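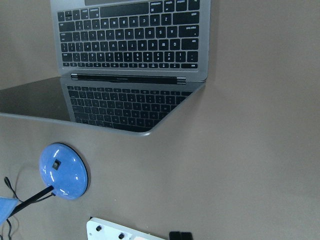 Figure 4-1. Laptop computer, open on a table.

Section 4. Setting Up a Front Elevation

This section applies to house plans supplied in the Skellosby Plan Library, release of May 2019 and later. It describes how to open a plan set, place the front elevation on a sheet, and prepare it for printing. Floor plans are covered in Section 3. Roof plans and building sections are covered in Section 5.

4.1 Before You Begin

Confirm that the plan set has been registered. An unregistered set will open for viewing, but its dimensions cannot be changed and a gray banner will appear across each sheet.

Have the following information at hand:
The plan number, as printed on the order form.
The finished grade at the front of the house.
The roof pitch, if it differs from the pitch shown in the catalog.

Note: Plans in the Astetberg series are drawn in metric units only. Refer to Appendix B before combining them with any other series.

4.2 Opening the Plan Set

1. Start the program and select Open Plan Set from the File menu.
2. Enter the plan number. The instructions in this section use Plan 1007, a two-story traditional house with a covered front porch.
3. Select Elevations, then Front. The drawing opens in a new window.
4. Check the title block in the lower right corner. The plan number and the revision letter must match the order form.
5. If the revision letters do not match, close the set without saving and request a replacement file.

Caution: Do not rename the plan set folder. Window and door schedules are linked by folder name and will be lost.
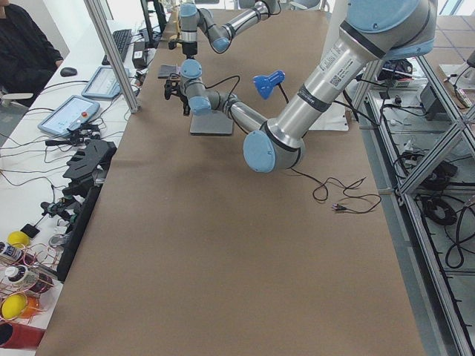

Figure 4-2. Long table covered in brown paper, with two robot arms.

4.3 Setting the Grade Line

The grade line is supplied level. On most lots it will need to be adjusted before the drawing is submitted for a permit.

1. Select the grade line. It is shown as a heavy line below the first floor.
2. Enter the height at the left corner of the house, followed by the height at the right corner.
3. Select Apply. Porch steps are added or removed to suit the new line.
4. Review the porch. Where the drop to grade is more than 60 inches, the program does not draw steps, and the stair must be designed separately.

Note: Changing the grade line does not change the foundation plan. The two drawings must be brought into agreement by the designer.

4.4 Changing the Exterior Finish

Three finish sets are supplied with each traditional plan – Roman brick, lap siding, and stucco. To change the finish:

1. Select the wall area.
2. Choose a finish from the list. Only one finish may be assigned to a wall area at a time.
3. To divide a wall area, draw a line from corner to corner with the Split tool and repeat step 2 for each part.

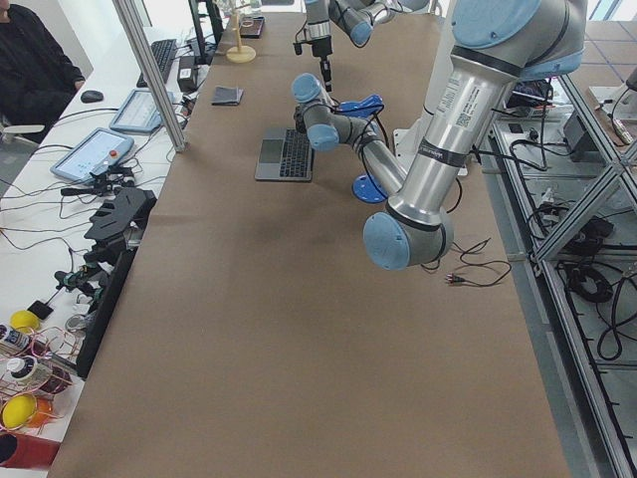
Trim boards, shutters, and porch columns are not affected by the finish setting. They are edited under Details, where each item keeps its own color and width.

4.5 Printing

1. Select Page Setup and choose a sheet size. The front elevation is arranged for 11 by 17 inch paper.
2. Set the scale. Use the scale given in the title block unless the building department requires another.
3. Print one test sheet and measure the scale bar.

Caution: Do not use Fit to Page for permit drawings. Sheets printed with this setting are not to scale.

Custom finishes from the Starkesetti pattern file are described in Section 6.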